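4. Préparation et conduite de la démonstration en journée portes ouvertes

Ce chapitre s'adresse au personnel chargé de présenter la cellule bimanuelle Trudico devant des visiteurs. Il suppose que l'installation mécanique (chapitre 2) et la mise en service du contrôleur Travus (chapitre 3) sont terminées. La démonstration retenue est la manipulation de fruits factices et de sachets en plastique transparent sur un plateau clair.

Révision du chapitre : 15 janvier 2022. Rédaction : Dace Rebane. Relecture technique : Trevor Friesen.

4.1 Personnel requis

La démonstration se conduit à deux. L'opérateur se tient au poste de commande et ne le quitte pas tant que les bras sont sous tension. Le présentateur s'adresse au public et donne les consignes de placement. Le présentateur ne commande jamais les bras, y compris pendant les pauses.

L'opérateur doit avoir suivi la formation de niveau 2 et connaître l'emplacement de l'arrêt d'urgence sans avoir à le chercher du regard.

4.2 Mise en place de l'espace

1. Délimiter la zone du public au moyen du cordon fourni. La distance minimale entre le cordon et le bord avant du plateau est de 1 200 mm.
2. Vérifier que l'arrêt d'urgence est accessible depuis le poste de commande et qu'aucun sac ou vêtement n'y est posé.
3. Orienter l'écran de retour vidéo vers le public. Le centre de l'écran se place à 1 655 mm du sol pour une assistance debout.
4. Régler l'éclairage de la salle avant la mise sous tension des caméras. Ne plus le modifier ensuite.
5. Nettoyer le plateau avec un chiffon sec. Ne pas utiliser de solvant.

Note – La lumière naturelle directe perturbe la lecture des matériaux transparents. Si la salle possède des fenêtres, fermer les stores avant l'étape 4.

4.3 Placement des objets

Les fruits factices se regroupent dans le bac bleu-vert, du côté droit du plateau. Les sachets transparents se placent du côté gauche. Cette répartition donne à chaque bras une zone propre et limite les croisements.

1. Poser le bac à plat, bord relevé vers le haut.
2. Déposer d'abord les fruits volumineux, puis la grappe de raisin.
3. Ajouter les petits fruits en dernier, le long du bord.
4. Poser les sachets de l'autre côté du plateau.
5. Reculer d'un pas et demander à l'opérateur de confirmer le placement sur le retour vidéo. 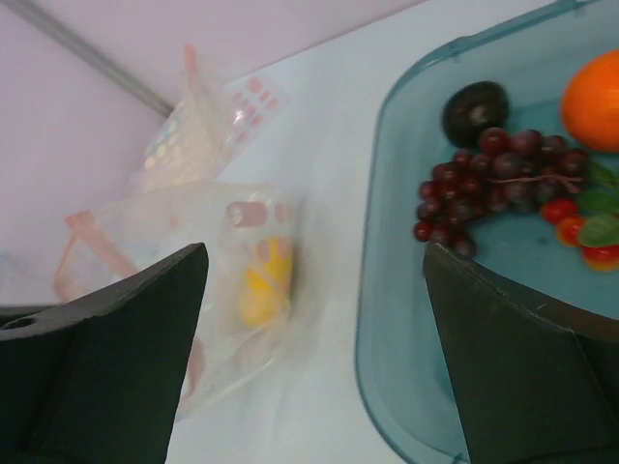 La confirmation de l'opérateur se fait à voix haute, par le mot « conforme ». En l'absence de confirmation, le présentateur ne donne pas le départ.

Ne pas chercher à reproduire un placement identique d'un passage à l'autre. De petits écarts de position sont admis et rendent la démonstration plus instructive pour le public, qui constate que les trajectoires ne sont pas figées. Les objets doivent cependant rester à l'intérieur de la zone de travail définie en 3.6.

Attention – Ne jamais déplacer un objet à la main lorsque le voyant du contrôleur est vert fixe. Demander la mise en pause, attendre le voyant orange, puis intervenir.

4.4 Mise sous tension

1. Dégager le volume de travail.
2. Alimenter le contrôleur Travus, puis les bras, dans cet ordre.
3. Attendre la fin de l'autotest. Sa durée varie selon la version du micrologiciel.
4. Ouvrir et fermer chaque pince à vide, deux fois.
5. Contrôler visuellement le passage des câbles le long des deux bras. Un câble tendu en position de repos doit être repris avant toute démonstration.
6. Vérifier les flux vidéo un par un. Si un flux est noir, voir 7.2.
7. Charger le profil « visite ». Ce profil plafonne la vitesse et réduit l'effort de serrage.

Note – Le profil « atelier » n'est pas autorisé en présence de visiteurs. Il ne comporte pas de plafond de vitesse.

4.5 Manipulation des sachets transparents

Les films transparents sont les objets les plus délicats de la série. Les plis renvoient la lumière et leurs contours sont peu marqués à l'image. L'opérateur procède donc par approche lente, en s'appuyant sur les repères imprimés et sur la fermeture lorsque le sachet en comporte une.

1. Amener la pince à la verticale du sachet, doigts écartés.
2. Aligner le repère choisi entre les deux doigts sur le retour de la caméra de poignet.
3. Descendre par paliers. Marquer un arrêt à chaque palier.
4. Fermer la pince sans forcer. Si le film glisse, rouvrir, remonter d'un palier et reprendre.
5. Ne pas tirer latéralement un sachet plaqué sur le plateau.
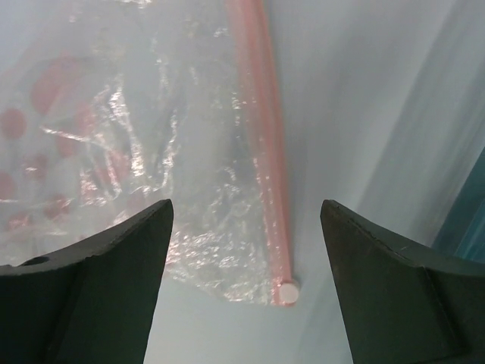
En cas de reflet persistant, décaler légèrement le poignet au lieu de modifier l'exposition. Un changement d'exposition en cours de passage affecte l'ensemble de la séquence et oblige à relancer l'étalonnage décrit en 3.9.

Deux tentatives infructueuses sur un même sachet entraînent le retour du bras en position de repos. Le présentateur peut annoncer la reprise sans commentaire particulier. Une troisième tentative immédiate est déconseillée : le film conserve les plis de la tentative précédente et la prise devient plus difficile. Confier le sachet au présentateur, qui l'aplatit une fois le voyant passé à l'orange.

Attention – Les extrémités des doigts marquent avec l'usage. Un doigt dont l'arête accroche le film doit être remplacé avant la séance suivante (kit de doigts Honus, voir 8.1).

4.6 Déroulement devant le public

L'ordre ci-dessous a été arrêté après la journée portes ouvertes de décembre, conduite par Isla Jardine et Calum Buchanan. Il remplace l'ordre de la révision précédente, qui faisait commencer par les sachets.

1. Accueil derrière le cordon. Rappel des consignes : rester derrière la limite, ne rien lancer ni tendre vers le plateau, tenir les enfants par la main.
2. Présentation des bras à l'arrêt. Nommer l'épaule, l'avant-bras, le poignet et la pince.
3. Passage du bras droit au-dessus du bac. Manipulation d'un fruit volumineux.
4. Passage du bras gauche sur les sachets.
5. Travail simultané des deux bras, chacun dans sa zone.
6. Retour en position de repos, mise en pause, questions.

Pendant l'étape 5, l'opérateur garde en vue le plateau entier. La vue générale est à privilégier sur l'écran du public, les vues de poignet restant affichées au poste de commande.
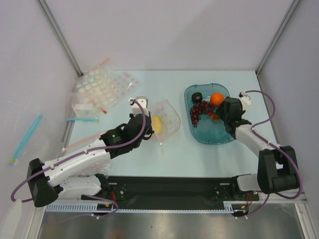

Fig. 4-3 – Vue générale du plateau, bras gauche au sachet, bras droit au-dessus du bac.

Si les deux poignets se rapprochent de la ligne médiane, l'opérateur immobilise le bras gauche et laisse le bras droit terminer. La priorité au bras droit est une convention de démonstration. Elle n'est pas imposée par le contrôleur, et l'anticollision logicielle reste active dans tous les cas.

Note – Les pailles et autres objets fins peuvent rester sur le plateau tant qu'ils ne se trouvent pas sur une trajectoire. Ceux qui dépassent du bord sont à repousser vers l'intérieur à la prochaine pause.

4.7 Questions fréquentes des visiteurs

Le présentateur s'en tient aux réponses suivantes et renvoie toute question commerciale au comptoir Lindqvist.

Force de serrage. Elle est réglable. Le profil « visite » utilise la valeur la plus basse permettant une prise stable.

Emploi de fruits factices. Ils ne se dégradent pas en cours de journée et conservent leur forme d'un passage à l'autre.

Essai par un visiteur. Il n'est pas autorisé, même sous surveillance. Une séance d'initiation peut être demandée par écrit à Callum Crichton.

Prise de vues. Les photographies sans flash sont admises. Le flash est interdit pour la raison indiquée en 4.2.

4.8 Arrêt et rangement

1. Ramener les deux bras en position de repos.
2. Couper l'alimentation des bras, puis celle du contrôleur.
3. Retirer les objets du plateau et les ranger dans la caisse de démonstration, sachets à plat sur le dessus.
4. Inspecter les doigts des deux pinces. Noter éraflures et éclats dans le registre.
5. Relever le compteur de cycles de chaque pince. Un graissage est prévu tous les 1 000 cycles (voir 8.3).
6. Remettre en place le capot de l'arrêt d'urgence et rouler le cordon.

Exemple de ligne de registre : pince gauche, compteur 2 258, arête éraflée, film non accroché, doigt conservé.

Le registre signé est déposé au poste de commande. L'opérateur et le présentateur signent tous les deux.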